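Ticket 1514
Opened: July 11, 2021
Opened by: Tumaini Mbwambo
Assigned to: Dindo Bautista
Product: Riltton meal planner, shared shopping list
Priority: normal
Status: closed, fix confirmed

Original report

The shopping list doubles some items when a recipe is edited on one device and the list is open on another. I first saw it with a lunch recipe called Green Table Plate.
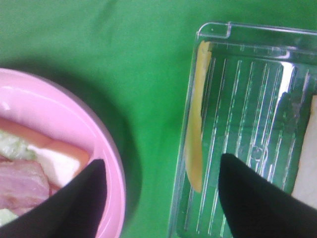
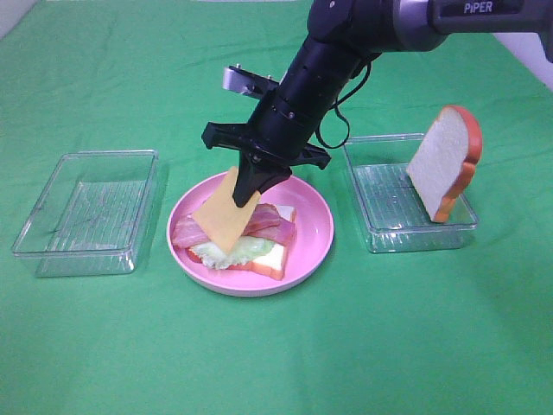
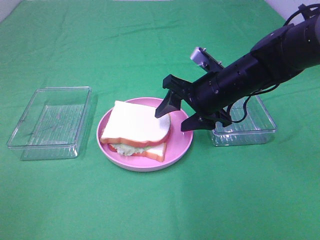

Steps I took:

Opened the recipe on the laptop and changed servings from 4 to 6.
Saved. The recipe page showed the right amounts.
Opened the shopping list on the phone, which was already signed in.
The list had two lines for carrots and two for rice. One line had the old amount and one had the new amount.

Deleting the extra line on the phone works until the next sync. Then it comes back. Signing out and in again did not help. Rice went from 2 cups to 5 cups in total when it should have been 3.

Laptop is on the current web version. Phone app was updated the same morning.

Reply, Dindo Bautista

Thanks for the steps. I tried this with a test account and could not get the double lines. Please send the following:

Whether the list was made before or after the last app update.
Whether the household has more than one member.
The sync log from the phone. Settings, Help, Send log.

Reply, Tumaini Mbwambo

List was made before the update, some time in the spring. Two members in the household. Log sent.

I also tried a new list with the same recipe. No double lines there, even after changing servings three times. So it looks like old lists only.

Reply, Dindo Bautista

Log received. There are 31 entries marked "line id missing" and all of them belong to the old list. Lists made before the update did not store an id for each line. When the recipe changes, the server can't match the new amount to the old line, so it adds a second one. The phone then sends its saved copy back up, and the deleted line returns.

I can get the same result now with a list restored from a backup of the Bratness test server. Passed to the sync team under the Hajdu release.

Workaround for now:

1. Close the app on every device but one.
2. On that device, open the list menu and choose Copy to new list.
3. Delete the old list.
4. Wait 5 minutes before opening the app on the other devices.

Checked-off items do not carry over in the copy. Write them down first if you need them.

Reply, Tumaini Mbwambo

Did the workaround. First try failed because the tablet was still open in the kitchen and sent the old list back. Closed it and did the steps again. The list has stayed clean since then. Notes on each line were kept, store sections were not. I had to sort 11 items back into produce by hand.

Can the copy keep the store sections?

Reply, Dindo Bautista

Not at present. I opened a separate request for store sections and added you to it. I also asked for the help page to say that tablets count as devices, as the current wording only mentions phones and computers.

Update, Dindo Bautista

The Hajdu release went out in August. Old lists are now given line ids the first time they are opened. Existing double lines are not merged and have to be deleted once by hand. Please update all devices and test with an old list if you still have one.

Reply, Tumaini Mbwambo

Still had an old list called Prornimham trip. Changed servings on two recipes in it, from the laptop and then from the phone. No new double lines. Deleted the ones left from before and they did not come back after sync. OK to close.

Closed by Dindo Bautista. Store sections request stays open.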